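Drullaveck Homes Board > Bedrooms > Small rooms > Brick effect wall behind bed, keep or cover?
Last updated: December 2021

**plumduff**
Hi all, quick one, on my lunch. Moved into a rented room in Plirbridge in September and the wall along the bed is all white brick effect panelling. Bumpy stuff. Was here when I came, no idea what it's made of. I quite like it but it holds dust in every line and my pillow ends up grey if I leave it pushed against. Landlord says do what I want as long as it's the same when I leave, so not much help.

Options so far
- leave it, clean it more
- hang something over the bottom half
- headboard thing, saw one called the Bellamy but it's 87 quid

Whole room needs sorting tbh. Checked sheets, red cloth that doesn't go with anything, stuff by the door I haven't found a home for. What would you do?

**toastrack_9**
Keep. Soft brush on the hoover, bottom to top, ten mins. I've got the same sort in my hall. Don't use a wet sponge, you just push the muck into the grooves.

**oldgreygate**
Disagree, damp cloth is fine if you wring it right out. Did mine for years like that. The hoover brush snags on rough ones.

Pics would help OP. "Whole room needs sorting" could be anything.

**plumduff**
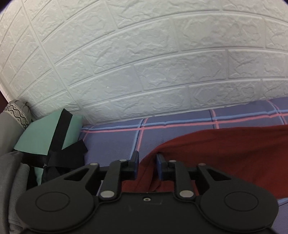
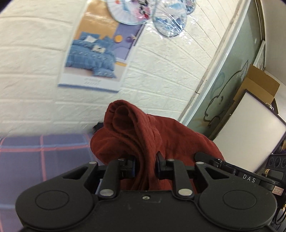 bed and the brick wall, red cloth in both. Door corner is in the second one

**toastrack_9**
Oh that's not bad at all! I was expecting a cave. The wall is the best thing in there, I'd leave it well alone.

**marrowfat**
Agree the wall stays. I'd get rid of the poster though. A picture of a made bed taped up over your bed?? Looks like a shop.

**plumduff**
Ha. It's only a bedding advert, I liked the orange and the lavender. Could go. Tape doesnt stick brilliantly to those bricks anyway, I keep pressing it back.

**oldgreygate**
Leave the poster. Person's own room. What I'd do is take the plastic wrapping off those three fans, they'd look lovely without it, the one on the right has a nice landscape on it. As they are they look like they're waiting to be posted.

**marrowfat**
Unwrap them and they'll be full of dust by next month, with that wall. Keep the plastic on.

**oldgreygate**
Then what's the point of having them up

**marrowfat**
Colour?

**nettlebed**
Coming at it from the other end - the box and the board in front of the door. That's your actual problem. Do you use that door? If it opens inwards you're shifting a cardboard box every time. Slide the board flat behind the bed if there's a gap, flatten the box. Five minutes and it'd feel like a different room. Love the cartoon on the glass btw.

**plumduff**
Yes I use it lol. The board is for lists, keep meaning to hang it. Can't drill though. No gap behind the bed, it's right up to the panels, that's the pillow problem I was on about.

Cartoon isn't mine, it was on there already.

**toastrack_9**
Pull the bed out by a hand's width then. Dust falls down the back and not on the pillow. You'll need to hoover down there but that's all.

**nettlebed**
^ this. Then the board does fit behind. Two birds.

**quillgoose**
Hiya, not posted for ages. The red doesn't clash, whoever thinks that. There's pink lines in the check and the red picks them up. Fold it in thirds across the foot of the bed and it'll look like you meant it. Same with the green thing with the black straps, prop it in the corner on purpose.

Re headboard, don't spend 87 on a Bellamy. Groresel market has fabric by the metre, hang a length off a tension rod. Mine's 200 cm wide, covers the whole side of a single, comes off for washing.

**marrowfat**
Tension rod between what and what? It's a long wall with a bed on it.

**quillgoose**
Oh. fair. Mine's in an alcove. Big cushions then

**oldgreygate**
Cushions against a dusty wall, so now you're washing cushions.

**plumduff**
Right, got to get back to work but plan is: bed out a bit, board down the back, box flattened, red one folded at the foot like quillgoose said. Poster undecided. Fans staying wrapped for now sorry oldgreygate.

Brush or cloth on the bricks still not settled, might try one on each half and see which comes up better.

**toastrack_9**
Brush half will win

**oldgreygate**
It wont. Report back please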